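Home | Diary | Garden | Letters | About

Filed under: Diary, House and Family

May 20, 2021

Up before six. Rain on the gutter most of the night and the back step was slick when I took the scraps out. Coffee, two slices of toast, then straight to the boxes from Clutham, which have been sitting in the hall since my aunt's apartment was cleared.

I had told myself I would do one box a day. Today I did three. The first was all paper: receipts, seed packets, a water bill from Nevmont for 367 dollars that she had circled twice in red. The second was kitchen things wrapped in newspaper. The third was her recipe notebooks, and that was where the morning went.

She wrote everything down in pencil and she never gave a full method. "Noodles as before." "Less salt than Bakalis." Bakalis was the grocer downstairs, who also cooked, and the two of them argued over soup for years. I would like to make that soup. I have four versions of it in her handwriting and they do not agree on anything except the ginger.

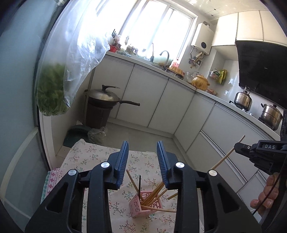

Which version should I start with? The last one, dated October, where she crossed out the vinegar and wrote "better" next to it.

Chidubem Anozie called at eleven about the storage unit. The company wants 376 dollars to keep it through the summer, and he thinks we should empty it and be done. I said I would think about it. The piano is in there, and the sewing machine, and whatever is in the blue trunk. He has the only key to the trunk and says he can't find it. We left it there.

Lunch was rice and the end of the greens. Afterward I walked to the post office and mailed the forms to the estate lawyer. The line was long. The woman at the counter weighed the envelope, took it off, and weighed it again. I walked home by the canal, where they have started on the new railing. It is painted green so far on one side only.

In the afternoon I copied recipes. My plan is to type up the ones that can be followed and leave the rest in the notebooks. I got through nine. The dumpling page has a grease stain across the amounts, so I wrote to Afshin Nazari, who cooked with her at Pesik for two winters and may remember. He answered before supper: pork, cabbage, white pepper, and "she never measured the water, so don't ask me." He also wants the notebook with the pickles copied in full — he offered to pay for it, which I won't allow.
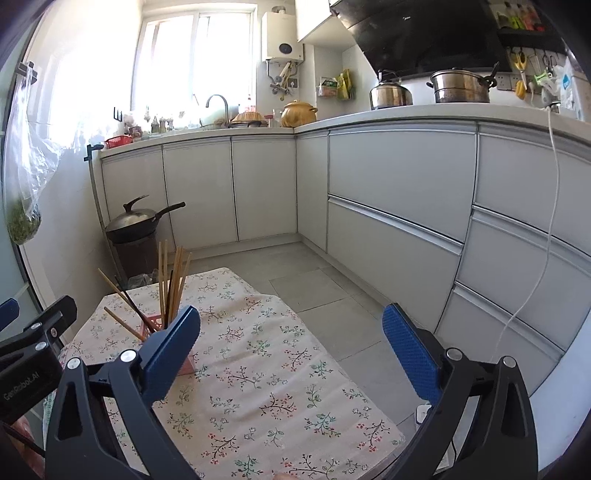 Pink flowered tablecloth and the pink chopstick holder.

Supper was eggs. I tried the ginger cut the way she describes it, in matchsticks, and it took me forever. My hands still smell of it.

Still to do: call the bank again, find out about the piano, buy pencils and a decent eraser. The hall looks better with three boxes gone, though the newspaper is now all over the spare room floor. I read a little and the rain came back at nine. Bed early.

Last updated: the morning after, to fix the spelling of Nevmont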